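**Sorting the baskets at Endcombe**

Members who come to the sharing library at Endcombe will know that our small baskets and trays have been a muddle since April. They go out with the craft kits and party boxes, and they come back in whatever state people find handy. We have now settled on a simple system: green together, white together, and the black ones kept for the front desk. The green baskets nest well, so they can be stored in a stack and take up very little shelf. 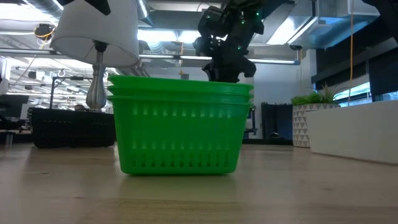 Can I borrow baskets without taking a whole kit?

Up to 3 at a time, for 9 days, and there is no charge. Write your name and the colour in the Krasniqi book by the door.

The white ones are more rigid and have a slot at one end to lift them by. They hold jars and paint pots better than the green ones do, so we are moving the heavier kits over to white. Lay everything out on the big table before you start packing – it is much easier to match the sizes that way than with the lot piled on a shelf.

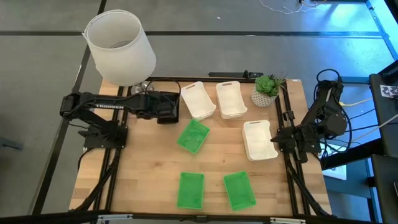 **Returning them**

Please empty baskets fully before they come back. Glitter and rice are the main offenders. A wipe with a damp cloth is enough, and there is no need for bleach or spray. Check the corners of the white ones, where crumbs tend to collect under the curve of the rim.
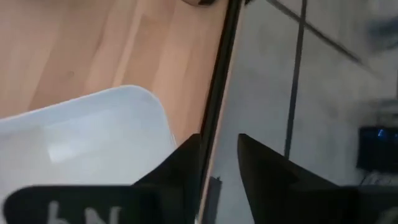
*White container on the sorting table, Endcombe*

Stack by colour and by size, with the largest at the bottom. If one won't slide in without a push, it belongs in a different stack. Cracked baskets go in the Plemov crate, even if the crack is small – a split rim can catch a finger. 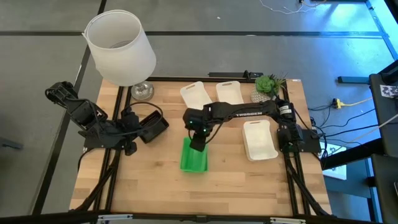
Labels come next. Arnel Sison has ordered a roll of 100 from Plarport, and we will start with the party boxes as they go out most often. Each label will carry the kit number only, so it can be peeled off when a basket changes use. If you have a basket of ours at home, bring it in on your next visit and we will label it at the desk.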